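Flumcombe Tidy-Up Recordings
README and data card

Maintained by Nazareno Marras and Pascal Courtois
Last revised 12 January 2024

Welcome, and thank you for reading the README before opening the folders, which I know is not everybody's habit (it isn't always mine). This collection comes out of Driltbridge, a shared office building where a cleaning crew of 14 people looks after the kitchens, break rooms and desks. In December we started teaching a robot arm to do one small part of their evening: picking up leftover bottles and putting them in the bin. The recordings are what we made while teaching it, and this card is meant to tell you what you have in your hands and also, at some length, how the work has gone for the people whose job it touches.

What is in the collection

There are 109 recordings, split over 7 folders, one folder for each practice setup. Every recording holds the wrist camera video, the arm's joint positions, how far the gripper is open, and a short note typed by whoever was driving. The driving is done by hand with a pair of handles on the bench next door, and the arm copies what the person does. We call the recording software Plirnix, after a folder name that stuck, and you will see that word at the top of all the log files.

The task is the same everywhere: find the bottle, take hold of it, lift it, carry it to the bin, let go. What changes is where the bottle lies, which way its cap points, and what sort of covering is on the surface. We wanted busy coverings in there as well as plain ones, because the break rooms at Driltbridge have been decorated over the years by the people who eat lunch in them, and there is hardly a plain white counter left in the building. 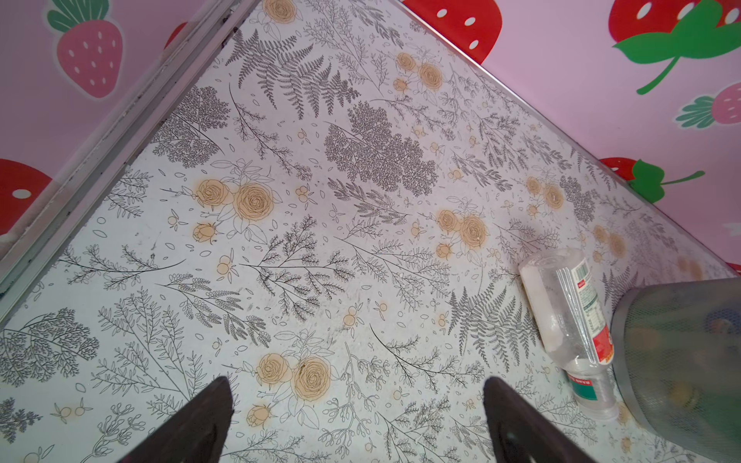 Wrist camera view, floral surface: bottle lying beside the mesh bin, gripper fingers apart.

Clear bottles are by far the hardest thing we ask of the arm. The body lets the pattern behind it confuse the picture, so the label ends up doing a lot of the work when the software is looking for something to aim at. If you are training on these recordings, please don't cut the image down to the middle. A bottle can be well off to one side, and the bin may only be partly in view, and a model that has never seen that will be lost the first time it meets it.

The walls may be patterned too. Please leave them in! We tried painting them out of an early batch, and the arm did nicely in practice and then got muddled as soon as we gave it the full picture again.

Who did the driving

Most of the driving was done by members of the cleaning crew, during paid hours, and I would like that to be remembered whenever this collection is passed along. Pascal and I drove the first folder ourselves and we were not very good. We came at every bottle straight down, squeezed too hard, and then stopped to think over the bin. The crew have been picking up other people's bottles for years, and you can see it in how they drive. They take hold nearer the heavy end, they start turning the bottle on the way across, and they don't fuss.

Nobody was required to take part, and no one's driving was timed against anyone else's. The notes are signed with a color and never a name. If you believe you have worked out who a color belongs to, please keep it to yourself.

What it has meant at work

When Cruickshank, the company that manages the building, first brought up the arm, the crew's questions were the ones you would expect. Would there be fewer shifts? Would there be fewer hours in a shift? We asked for the answer in writing before anything was recorded, and the agreement says that crew hours stay as they are through the whole trial and that any change afterward has to be discussed with the crew first. It does not promise anything beyond that, and I don't want this card to sound rosier than the paper does.

Day to day, the changes have been smaller and odder than we planned for. Bottle pickup used to be squeezed in between bigger jobs, and some of the crew liked it, as it was a chance to walk through the rooms and see what else needed doing. With the arm handling one counter, a spill in the same room might wait longer to be noticed, so we have put that walk back on the list as a task of its own. On the other side, two people with sore wrists were very glad to hand over the bending and grabbing. There is also a new chore, wiping down the gripper and resetting the surface, and it took us too long to admit that this was work and belonged on the schedule.

Known problems

In over 60 recordings the bottle starts on the right side of the surface, so the collection leans that way. We mean to balance it.

Folder 3 has a slight lag between video and joint positions. The correction is in the log header.

Gripper opening is stored in different units in folders 1 and 2. Sorry about that, it's on me (Nazareno).

Smudges and small marks on the coverings are left as they were. Please don't treat them as labels for anything.

Using and sharing

You may use the recordings for research and teaching. We ask that you don't use them to rate or monitor the people who drove the arm, and that this card travels with the files. Corrections go to Pascal, who keeps the change list, and questions about the crew agreement can come to me.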